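Friday, January. Stirncombe bench, dye fastness.

Harish Tripathi's second lot of Plovotex swatches went in at 9.40. Bath at 40 degrees, 700 ml, same soap as before. Ran 200 minutes instead of the overnight soak, to see if the short cycle gives the same grey scale reading. Rinsed twice, dried flat on the rack.

Swatch 626 bled on to the cotton strip again, mostly at the cut edge. The Trestano control is clean. I'd put 626 at a 3, Harish says 3 to 4. Will read it again in the north light before writing it up.
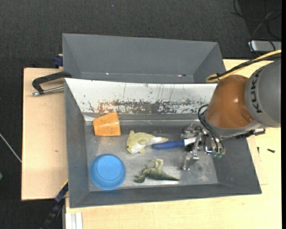
Grey bin, with the orange cup and yellow plush.

Still to do: reorder multifibre strip, we're on the last roll. Gasser want the rub test figures too, dry and wet. The crockmeter peg is worn and needs a new one before I'd trust the wet ones. Left the offcuts in the labelled envelope, second drawer.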